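Tables of Haworth: the tops

I was told the new white tables in the Haworth reading room would "transform how we use the space". That is a lot to ask of a table. Kondia supplied them in April, 34 in all, and I went along to see what had been transformed.

The range is called Pludovport, which sounds like a ferry terminal. The old oak ones had ink stains, initials and a wobble you could set your watch by. I'm not saying I miss the wobble. The leaflet says the new finish will take 600 wipes before it shows any wear, though it doesn't say who was wiping, or with what.

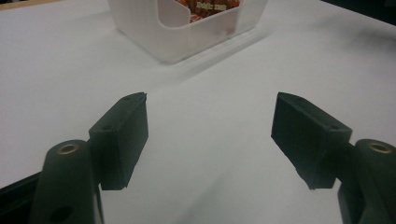

Smooth, yes, and I'll grant that the matt white is easier on the eyes than gloss would have been. Whether it will look like that after a winter of tea mugs and biros is another matter — the same was promised of the Zallel chairs, and three of those have already gone back.

The price was £671 a table, delivered. For that I'd have liked a drawer, or at least a hook for a bag. What you get is a flat surface to put a book on, and the oak managed that too.

More pictures when the tables have had some use. I'll be looking at the corners first.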